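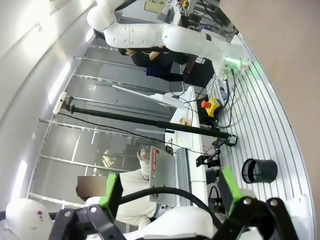
I have a theory that dust is attracted to good intentions. The week I buy a thing to help me keep the desk in order, the thing itself becomes the dirtiest object on the desk.

Take the mesh pencil cup. I own one, you own one, every office I've ever been paid to sit in has had a drawer of them. It is a cup made mostly of holes, and each hole collects its own small private fluff. You can't wipe it, you can only smear it. And when it falls over it rolls, so the pens end up under the radiator with the pen lids from 2 summers ago.

Sidra Kakakhel, who shared an office with me at Bravura, used to rinse hers under the tap every Wednesday and stand it upside down on a paper towel. I thought this was excessive. I now do it myself, though I'd rather she didn't hear about it.

Anyway, dusters. I've been through the feather kind (sheds), the yellow cloth kind (lives in a ball behind the bleach) and a pop-up kind from Rantala that popped up exactly as often as it felt like. The one I've come around to is the chenille kind with the fat fuzzy fingers, the one that looks like something you'd be warned about while snorkeling. 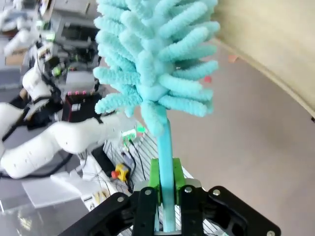
No. 50

Turquoise, naturally. I have never met a cleaning product in a color that matched anybody's house.

What the fingers are good at is going around things. A flat cloth wants you to clear the shelf first, and if I were the sort of person who cleared the shelf first I wouldn't have this problem. With the fuzzy one you can poke in behind the clock and along the back rim and feel you've done a job. Dust, it handles well. Crumbs it tolerates.

Paper scraps are another matter. I mean the confetti-sized bits you get from cutting up colored card, which in my house come from birthday tags and in yours probably come from children. The duster doesn't pick those up so much as give them a tour. On a shelf with a raised rim they travel to the edge, hit the rim and stay there looking pleased. I've had a green one going back and forth since May.

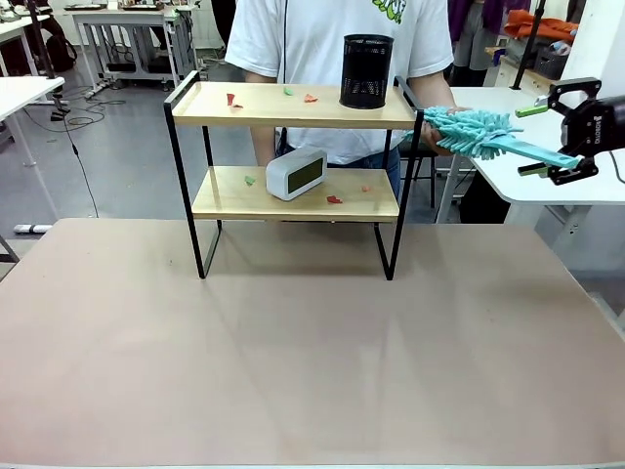 So the order matters, and I've landed on top shelf first, then the lower one, pencil cup last. Do it the other way and you'll be dusting the alarm clock twice, which I have done, at 6 in the morning, setting it off.

For the rimmed shelf I give up on elegance and pinch the scraps out by hand. Mohsin Butt swears by a damp fingertip. He also irons his tea towels, so weigh that as you see fit.

Washing the duster is the part I put off. Warm water, a bit of dish soap, a squeeze, then hang it by the handle overnight. Mine takes around 2 days to stop looking like a drowned puppet. Next time I'll get on to the keyboard, if I can face turning it over.

Comments

Tahira Gondal
Old paintbrush for the mesh cup! Dry, stiff bristles, work from the inside out. Changed my life, or at least my desk.

Thắng Tôn
We have the same clock-on-the-bottom-shelf arrangement and I've never once dusted behind it. Thanks for the guilt.

Sidra Kakakhel
I heard about it.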